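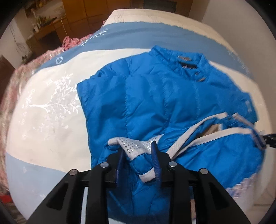 The blue puffer, spread out on the bed with a bit of the studded hood lining showing.

Winter coats, Sep 30, 2024

Every September I haul the coats out of the hall closet and go over them one at a time, and this year Zoi Politis asked me to put the pictures up so her sister in Mamton could have first pick (hello, and yes, I'll mail it!). I started with this one because I'm fond of that shiny cobalt blue, and the rows of little rhinestones inside the hood still make me smile. It has a stand-up collar, snap tabs by the zipper, and striped trim on the sleeve. The duvet cover with the silvery branches is staying with me, so please don't ask. Write to me if you'd like the coat, and I'll hold it for 11 days.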